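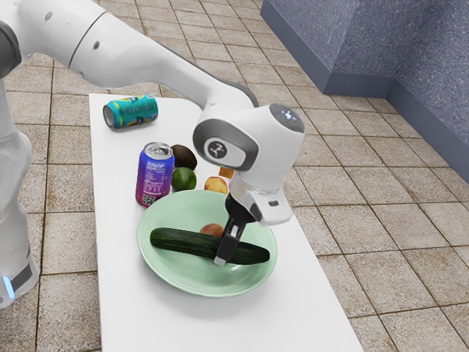 December, a little after 4 p.m. Spent most of the day on the plate task again. The simulator was up by nine and Perihan Güler had already set the new object list, so I went straight to collecting. In the layout I had open longest, the fingers come down right behind the cucumber on the green plate, near its middle, with a peach beside it on the same plate. That is the kind of case we are short of. The Kevham set has plenty of single objects on a bare table and very little where one thing hides part of another.

Saved 142 runs before lunch and threw out 6. Four of those were my own fault, bad start poses. The other two I couldn't explain, so I sent the logs to Perihan.

The total for this task is now 2,475. She wants to train on it tonight and look at the results before we collect any more. I would have liked another day on it, mainly for the peaches, but she is probably right that we should check first.

Changed the naming of the saved runs so they match what Irnia uses. It took around 48 minutes, most of it waiting on the copy. I still have to fix the old Woldemariam folder, which has two naming styles mixed together.

Tomorrow: folder first, then the cans.

Last updated: December, 4:40 p.m.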